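Gamport bekommt sein Stadtteilcafé zurück

4/26/21 | 2 Kommentare | 81 Mal geteilt

Was für eine schöne Nachricht für das Viertel: Das Café Luvolis in der Plavardstraße macht im September wieder auf! Fast der ganze Betrag für den Umbau ist beisammen, am Wochenende kamen noch einmal 3000 Euro aus dem Nachbarschaftsflohmarkt dazu. Betreiber Tsung-han Cheung hat gestern den Pachtvertrag unterschrieben und war danach kaum zu bremsen. »Ich habe schon die Kuchenkarte im Kopf«, erzählte er und zählte gleich auf, was alles draufkommt — Mohnstreusel, Zitronentarte und natürlich der Käsekuchen, nach dem ihn die Leute beim Bäcker immer noch fragen.

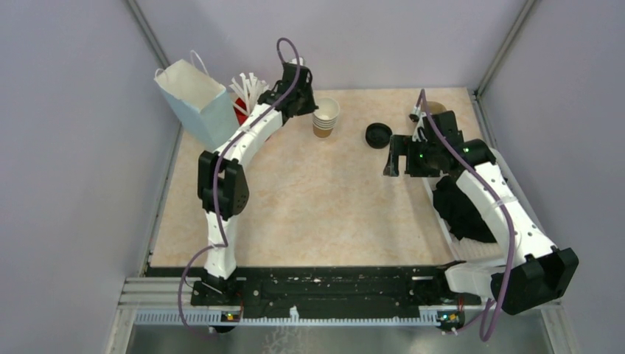
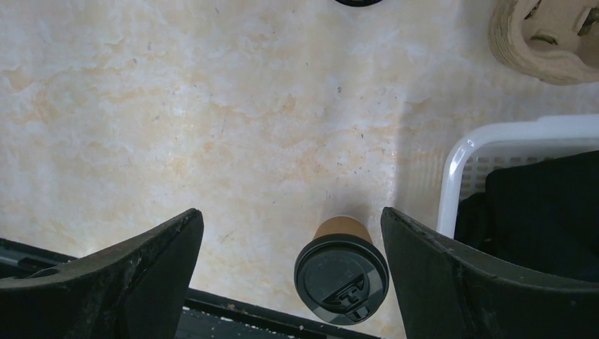
Tische und Becher: oben die Pappbecher im hinteren Bereich, unten ein Einwegbecher auf marmorierter Fläche.

Neu wird vor allem der Hof. Wo früher Fahrräder standen, sollen Bänke unter die alte Linde, dazu ein kleines Podest für Lesungen und Musik. Der Chor aus der Wangasse hat sich schon für den Eröffnungsabend angemeldet und probt fleißig. Drinnen bleibt die lange Theke erhalten, die Küche wandert nach hinten und bekommt endlich ein Fenster. Wer beim Streichen helfen mag, trägt sich in die Liste am Kiosk ein, Pinsel und Suppe werden gestellt!

Teilen (81) | Drucken

Kommentare (2)

Marmorkuchen_Fan: Endlich!! Bitte, bitte auch wieder das Frühstück mit den Rosinenbrötchen.

H. aus der Nr. 2: Freue mich sehr. Gibt es diesmal einen Eingang ohne Stufe? Meine Mutter käme gern mit.

Unsere Seite verwendet Cookies. Mit der weiteren Nutzung stimmen Sie dem zu. OK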